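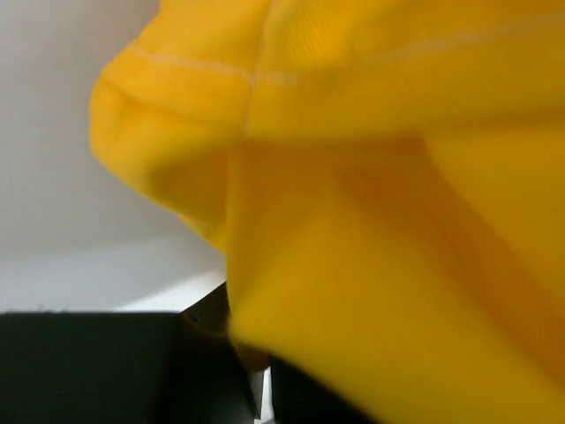
Yellow, yellow and more yellow: the wrist camera with its nose in the cloth.

Folding gallery: what the software has to put up with

Posted 2 July 2020

I've been promising to put some pictures up for ages, mostly to my brother, who thinks I spend all day typing and has asked more than once if there's a robot at all. There is! There are two arms, in fact, and they share one white table and a great deal of cloth. My bit is the software that tells them where to go, which we call Jistura, and I've been on it long enough to have opinions about hems.

The wrist view at the top is my favourite sort of picture, because it explains my job better than I can. A person glances at a heap of yellow cloth and thinks "oh, a top or something" and gets on with it. Jistura gets a big soft mass of one colour, half of it out of focus, with a pale seam wandering across and a fat rolled edge that could be a hem or could just be cloth bunched up on itself. Which bit would you grab? I used to think I knew.

We did try finding edges the old way, by looking for sharp changes in brightness. It was lovely on flat tea towels and hopeless on anything with folds, as every crease looks like an edge if you squint, and a computer is always squinting. So now there's a small network called Memon that looks at the wrist view and scores each patch for how likely it is to be a real border of the garment. Seams help it a lot. I labelled 607 pictures for the first version myself, over a fortnight, with the radio on, and I still see hems when I shut my eyes.

Memon runs at 20 frames a second on our machine, and the arm controller wants a new target 100 times a second, so there's a bit in the middle that fills in the gaps smoothly. I wrote that bit in November and I'm still rather proud of it (it's only a spline with a speed limit, but don't tell my brother).

The other half of the trouble is having two arms. One arm on its own is easy to plan for, more or less. Put a second one opposite, ask them both to work on the same bundle, and the grippers want to be in exactly the same spot. The planner, Skosiso, is Vusumuzi Matlala's work, and he treats each arm as a string of fat sausages that mustn't touch. When I joined, the sausages were so fat that the arms would hardly go near each other, which was very safe and no use whatsoever for folding. He has since made them thinner near the fingertips only, and lets them get close if both arms are moving slowly.

Cables aren't in the model, by the way. We just tell Skosiso not to turn the wrists past 120 degrees in one go and keep an eye on the loops. I'd like to do it properly one day.

The picture below is the outside view, from the fixed camera, with both grippers meeting over the bundle and the tips nearly touching. You'll see the purple cables I was on about, and a white piece with a yellow border in with the yellow-orange cloth. Two things in one bundle is a rotten case for Memon: one yellow runs into the other and it has to decide whose edge is whose. 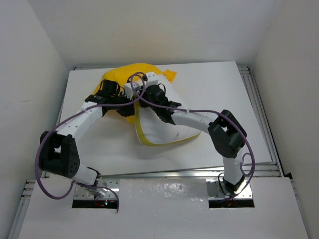

What I'm working on next

Mostly getting the two views to agree. At the moment the fixed camera picks a rough area and the wrist camera takes over for the last stretch, and when they disagree the wrist wins, even if it's wrong. I want them to argue it out a bit first. There's a branch called Mevley where each view gives its best guess along with how sure it is, and the planner slows down if the two are far apart. It's very early and the replay tool crashes if you scrub backwards, so please don't ask for a copy yet!

If you work on cloth as well, do drop me a line, especially if you've found a decent way to tell a hem from a crease when everything in view is the same colour. I'll add more pictures once I've sorted out the folder they live in.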